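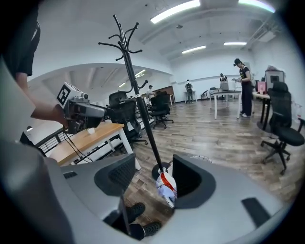 Pesteck pauses hand-held gripper work after finger fault

Pesteck has stopped part of its recording work with hand-held grippers after the fingers on several units began to lock partway through their travel. The company said one operator was treated for a pinched thumb and was back at work the same afternoon. No other injuries were reported.

The grippers are held in the hand and carried from task to task by people, who use them to pick up bags, cups, clothing and other ordinary things. The recordings are later used to train robot arms. Much of the work takes place in office rooms among desks and chairs, with several operators in the same room at once.

The fault first showed up in January, when an operator found that the fingers on one unit would not open fully after closing on a thin plastic bag. The unit was swapped for a spare and put aside. Over the next two weeks the same complaint came in from other stations, and the supervisors' log began to fill with notes such as "sticks half closed" and "had to pull it open by hand."

The thumb injury happened during one of those attempts. According to a notice sent to staff, the operator had taken hold of a stuck finger and was pulling it outward when the linkage let go and the finger snapped back. The notice said the operator was not wearing gloves. Gloves were not required at the time.

Pesteck then called in all 66 units at the site for inspection. Technicians found the same problem in 11 of them – a small guide bushing inside the body had worn on one side, letting the finger carriage tilt and catch. In 2 of the 11, the bushing had cracked through.

The bushings were supplied by Noltano, which also makes the return springs used in the grippers. Noltano said it had received the worn parts and was checking them against retained stock from the same batch. It said it had no similar reports from other customers, and it would not say how many bushings from the batch had been shipped.

The maintenance schedule may also have played a part. The grippers were supposed to be cleaned and greased after every 300 hours of use, but the hours were written down by hand and the records were incomplete. Several of the faulty units had been moved between stations without their log sheets, and Pesteck said it could not tell how long they had been run since their last service.

Thin bags and loose fabric are being looked at as well. Inspectors found strands of fiber and a scrap of film packed into the slot at the base of one finger. Pesteck said this was enough to make a finger slow but probably not enough to lock it, and that it does not consider the tasks themselves to be the cause.

Work with the units that passed inspection has resumed, with some changes. Operators have been told to put down any gripper that sticks and leave it alone. A stuck unit is to be tagged red and handed to a technician, who will release the spring tension before touching the fingers. Each station now has a bin for tagged units, and spares are kept at the supervisor's desk.

Operators are also being asked to open and close the fingers five times before the first recording of a shift and again after the lunch break. Any grinding or hesitation counts as a failure, even if the unit frees itself.

The company has asked Sfakianakis, an outside safety firm, to review the way the grippers are used on the floor. The review will cover trailing cables, walking routes between desks, and how close together operators may stand while recording. None of these was involved in the thumb injury, but staff raised them at a meeting after the grippers were recalled.

A second question at that meeting concerned pay. Operators are paid partly by completed recording, and some said they had kept using sticking units to avoid losing time on a swap. Pesteck said time spent waiting for a replacement will now be paid at the normal hourly rate, including for shifts already worked since the first report.

Recordings made with the faulty units are being checked separately. In some of them the finger position sensor shows the gripper as open while the video shows it partly closed. Those recordings have been pulled from the training set. The rest will stay in unless the check finds the same mismatch.

Replacement bushings in a harder material are being made by Kanditz and are due to be fitted to every unit at the site, including those that passed. Pesteck said the faulty grippers will stay out of use until the new parts have been tested, and it gave no date for their return.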